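Winter swimming, year two

19 Dec 2021

I went in again this morning! The lake was 5 degrees Celsius by the thermometer on the dock, there was a skin of ice in the reeds, and I came home so happy I ate two breakfasts and started writing this with my hat still on.

Last winter I only lasted until January before I lost my nerve. This time I've kept going right through the fall, and I think that makes all the difference. If you swim every few days from September on, the water gets colder so slowly that your body sort of goes along with it. I've been in 132 times this year (yes, I keep a list on the fridge) and I can remember maybe four swims I didn't enjoy.

My spot is the little beach at Plotel, past the boat ramp. It's 370 steps from the parking lot to the water, and you feel every one of them on the way back! The bottom is sandy for a good long way out, so you can walk in as slowly as you like. I used to run and shriek. Now I go in up to my waist, stop, breathe out for as long as I can, and wait for that first awful minute to go by – and then it's lovely, all tingly and bright, and I never want to get out.

I do get out, though. Two minutes is plenty for me at this time of year. I know people who stay in much longer and I'm happy for them, but I like being able to do up my own buttons. I never go in alone either, and I stay where I can stand.

A few of you asked what I bring. It really isn't much. A big old Dakine backpack, a wool hat that stays on the whole time, a thermos of ginger tea, a piece of foam to stand on, and the loosest clothes I own. Tight jeans are a nightmare on damp legs. I lay everything out in the order I'll put it on, top layers first, with the socks already rolled down so I can just shove my toes in. 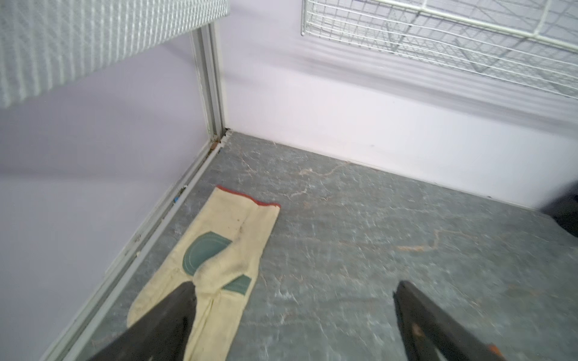
The tea has to be sweet, by the way. I've tried it without honey and it's just sad. The recipe I like best is a thumb of fresh ginger, half a lemon and a big spoon of honey, left to sit overnight in the fridge and heated up before I go. Sometimes there's a cinnamon stick in there too.

What I'd love to do next is see some other water. There's a quarry at Vusley that's supposed to be so clear you can see your feet the whole way down, and the people who swim there have a wood stove in a shed (a stove!). I might try to get over there after the holidays if the road is plowed.

I've also been reading Bjarnason, a fat old paperback about sea bathing that I found at the library sale, and it's full of wonderful bad advice. One chapter wants you to drink a raw egg on the beach. I'll stick with the ginger.

Next swim is tomorrow, early, if the wind drops. Come along if you're nearby – bring a hat!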